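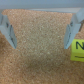 Why does a floor that blocks speech well still let footsteps through?

Speech reaches the floor as pressure in the air and loses most of its energy at the surface. A footstep is a force applied straight to the structure, so the slab or the joists are set vibrating without that loss, and the underside radiates the vibration as sound into the room below.

## Unit 4: Impact Sound in Floors

Reading: Moradi, course reader, section on structure-borne sound. The section on façades can be skipped until May.

### Two ratings, two mechanisms

Airborne insulation and impact insulation are measured separately and don't predict each other. A bare concrete slab is heavy and stiff. Its mass gives it good airborne insulation, and its hard surface gives it poor impact insulation. Thick carpet laid on the same slab changes the impact rating a great deal and the airborne rating hardly at all.

For airborne sound, a speaker plays broadband noise in the source room and levels are compared on the two sides. For impact sound, a tapping machine stands on the floor and only the level in the receiving room is measured. A low normalized impact level therefore means a good floor. The single-number rating used in American practice (IIC) is turned around so that a high number means a good floor. Students lose marks every year by mixing the two directions.

### What the covering does

Take a hammer of mass *m* falling on a covering with contact stiffness *k*. As a first model, treat the covering as a spring without damping, on a slab that doesn't move:

 f0 = (1 / 2π) · √(k / m)

Well below f0 the covering has almost no effect on the force spectrum. Above f0 the force falls away, and the improvement grows with frequency. A softer covering lowers f0 and widens the band in which it helps.

Three consequences follow:

- A covering can remove the click of a heel and leave the thud.
- Doubling the thickness of a uniform layer halves its stiffness, so f0 drops by a factor of √2.
- The result depends on the mass and shape of the thing that strikes. A bare heel is soft already, and the covering adds little for it.

The model fails when the layer bottoms out under load. It also fails on light wooden floors, where the surface gives under the hammer. Improvement figures measured on a concrete reference slab should not be carried over to a joist floor.

### Floating floors

In a floating floor the resilient layer lies under a screed or a board, and the walking surface stays hard. The upper plate and the layer form a mass-spring system with its own resonance. Let *s'* be the dynamic stiffness per unit area and *m'* the mass per unit area of the upper plate:

 f0 = (1 / 2π) · √(s' / m')

At resonance the floating floor is worse than the bare slab. The designer tries to put this frequency below the range that matters, with a heavier plate or a softer layer. The softer layer is limited by creep and by deflection at the edges of the room.

Use dynamic stiffness in this formula. The static value from a compression test is usually lower and gives a resonance that is too optimistic.

### Bridges

A rigid connection between the upper plate and the structure short-circuits the spring. Common ones are screed that has run through a torn joint in the membrane, a baseboard pressed hard onto the floor, pipes cast in without a sleeve, and tile grout carried up to the wall. In the Verbruggen case (handed out with Unit 2) the perimeter strip had been trimmed before the tile was laid, and grout filled the gap on two sides of the room.

### Flanking

Vibration in the slab also passes into the walls tied to it. A suspended ceiling treats only the direct path. If the walls below radiate strongly, a better ceiling brings little, and the work belongs on the upper side of the slab.

### Problems

1. A layer of uniform material is replaced by one of the same material 4 times as thick. By what factor does f0 change in the hammer model?
2. Derive the floating-floor resonance for the case where the base slab is free to move and has mass per unit area *M'*. Show that it reduces to the formula given when *M'* is large.
3. Sketch improvement against frequency for a soft covering and for a floating floor on one pair of axes. Mark f0 on each curve.
4. Quezada and Omoregie disagree in the reader on the use of the tapping machine for light wooden floors. State each position in no more than 5 sentences.

Problem 2 is to be handed in. Written solutions go to Javiera Paredes.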